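Podska lidded paper cups and straws, small size: review
Posted May 2020 by Fung-ping Yip

Right, quick one, I've got a delivery coming. Several of you asked what I was using for takeaway coffee now I've gone off the Tirlow ones, so. Podska. Small cup, lid, straws sold separately. I bought a box of 400 cups with lids and then a bag of straws, and I'm down to the last couple of sleeves, so this isn't a first-day review.

Price was 41 pounds for the box, delivered. The Tirlow box was cheaper but I binned so many split lids that I don't count it as cheaper any more.

Lids first, that's what everyone moans about. They go on with one push, thumb both sides, and you feel it seat. With the Tirlow I had to go round the rim twice and then the back would pop up anyway. Had two leakers out of the whole Podska box that I know of. One was my fault, overfilled it. Customers will always tell you about a leaker, believe me.

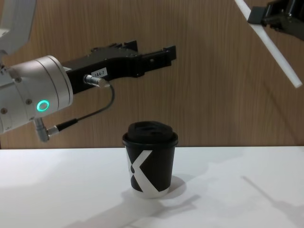

Lidded cup on the white table.

Stands up well. Sounds daft but the last lot had a base that bulged and they rocked, and if you're lining up an order on a smooth table that is a pain. These sit flat. I've knocked them with my elbow more than once and had them stay put when full. Empty they're light, obviously, so keep them away from the door if it's windy.

Heat. OK, not great. Single wall. A flat white is fine to hold, a black americano straight off the machine isnt, you want a sleeve or a second cup. I double up, which eats into the box quicker than I'd planned. Jasińska do a double wall in the same sort of size but the lids don't swap over, I tried, they sit on top and slide about. Don't mix them.

No papery taste that I've noticed. I left one filled for a whole morning to see what happened and the seam had gone a bit soft at the bottom but it wasn't dripping. Nobody's going to take that long over a small coffee.

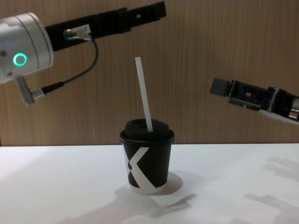
Straws are where I changed my mind. I only bought them for iced drinks and thought they'd be a waste, but they've been handy, kids' hot chocolates (cooled down) and so on. White straw in a black lid looks smart too, which I hadn't thought about when ordering, and it sticks up enough that you can grab it without putting your fingers all over the lid. Fit in the hole is snug. Bit too snug on some, you need to give it a twist or you bend the straw. Don't stab at it.

Storage: the sleeves are long and the outer box is flimsy. Mine tore along the bottom the second time I moved it. I've moved everything into a plastic crate under the counter, lids on one side, cups on the other, straws stood up in an old jug. Keep the sleeves closed or the top cup gets dusty and you end up throwing it out.
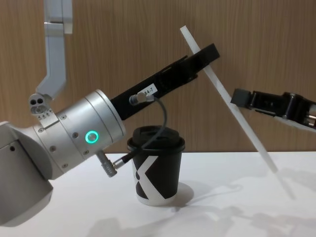

Ordering was fine once, annoying once. First box turned up when they said. The bag of straws got sent out as a bag of stirrers and it took three emails to sort. They did let me keep the stirrers. I've still got more than 68 of the things in a drawer if anybody local wants them.

Would I buy again, yes, probaly the bigger box in July if we're busy enough. Steltus have been mentioned to me as well and I'll get a sample sleeve off them before I commit, mainly to see if the wall's any thicker.

Lids: very good. Cups: good, double up for anything really hot. Straws: good, twist don't stab. Outer box: rubbish.

If you've tried the next size up from Podska, put a comment below and tell me if the small lids fit it. The website doesn't say and I'm not sending another email.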